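The greengrocer where nothing wilts

Glória Louro does not eat at work. She has 344 vegetables within reach of her desk, and none of them would do her any good.

Her company, Stidcombe, makes artificial produce for shop displays, and its showroom is arranged like a small greengrocer's. I visited on a grey morning in February, and I must admit that I bent down to smell the carrots.

"Everybody does," said Glória. She began by painting tomatoes for a theatre. The red ones were easy, she told me, but the half-ripe ones took her 48 attempts.
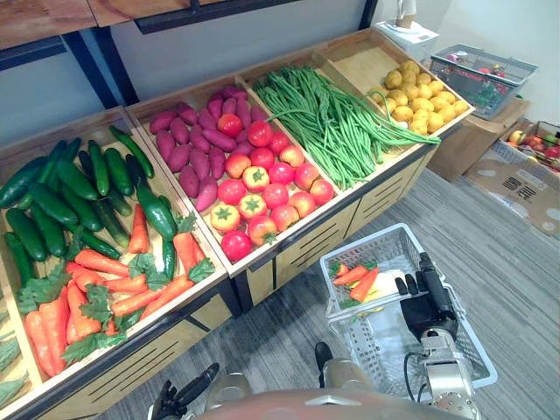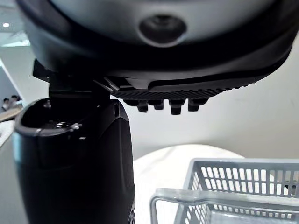
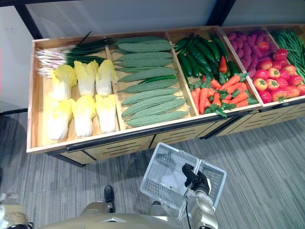
Her partner in the business, Amândio Matos, cares more for the wood than for the vegetables. He likes a pale bin, because dark timber makes green things look tired. The sides must be low enough for a child to see over -- he is strict about this -- and each crop should have a neighbour of another colour, if the delivery permits it.

Not all customers agree. Kirsten Østergaard, who buys for a chain of cookery schools, prefers everything in straight rows. Glória would leave the beans in a tangle, as they come from the sack. "In a real market the beans are never combed," she said.

The catalogue now has 1,052 pieces, and the roots are still the slowest work. A spring onion with clean ends looks like a toy, so the little hairs are fixed by hand, in the late afternoon, when the telephone is quiet.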